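Hotico Merino Travel Blanket – Hawthorne Green

474 shares | 15 comments

I sell a lot of blankets in this little shop, and the Hotico is the one I keep for myself! I bought my first in July, right before a week on the coast at Uretness (windy, gray, gorgeous), and I slept under it every single night. It's a soft, midweight merino throw that rolls up small enough to ride on top of a backpack, and it's big enough to cover me from chin to toes with some left over to tuck under my feet.

The wool is spun and woven at the Skaturside mill, and the Hawthorne shade is a deep hedge green with a thin cream stripe along each short side. I'd call it a quiet color. It goes with my ugly plaid couch, so it'll probably go with yours.

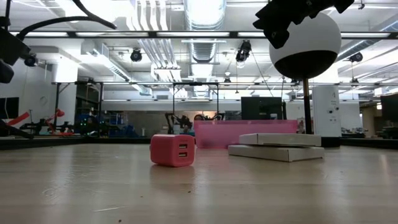
Karine Cloutier wrote to tell me hers was a bit scratchy out of the bag and then softened up nicely after the second wash, and she wanted to know if the fringe is supposed to curl. It is! Mine did the same thing. You can comb it flat with your fingers while it's damp, or leave it alone like I do.

For washing, use cool water and a wool soap, on the gentle cycle, and lay it over a rack or the back of a couple of chairs. Please keep it out of the dryer – I shrank one of my own that way and now the cat has a very expensive bed. If you spill coffee on it, dab with cold water right away and don't rub.

Each one comes with a cotton carry strap with two buckles.
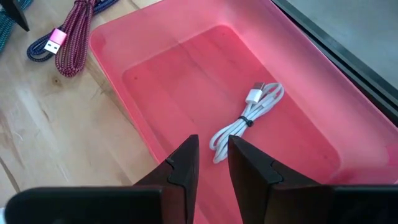 The strap is adjustable, so you can cinch the blanket down tight for a plane or leave it fat and use it as a pillow (I've done both on the same trip). The buckles are metal and they haven't slipped on me yet. If you already own a strap you love, drop me a line with your order and I'll send the blanket without one and knock 4 dollars off.

I also get asked whether it's warm enough for camping. In summer, sure, over a light sleeping bag. In real cold I'd want something heavier, and the winter weight is the one to look at.

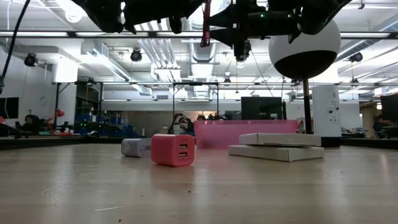
Pink charger cube, with white boxes beside it.

Orders placed before noon go out the same day. Returns are fine for 15 days if it hasn't been washed, and I'm happy to swap colors if the green isn't your thing.

Related items
Hotico Winter Weight Blanket – Oatmeal
Skaturside Wool Socks, two pairs
Cotton Carry Strap, spare
Hawthorne Green Scarf
Wool Soap, unscented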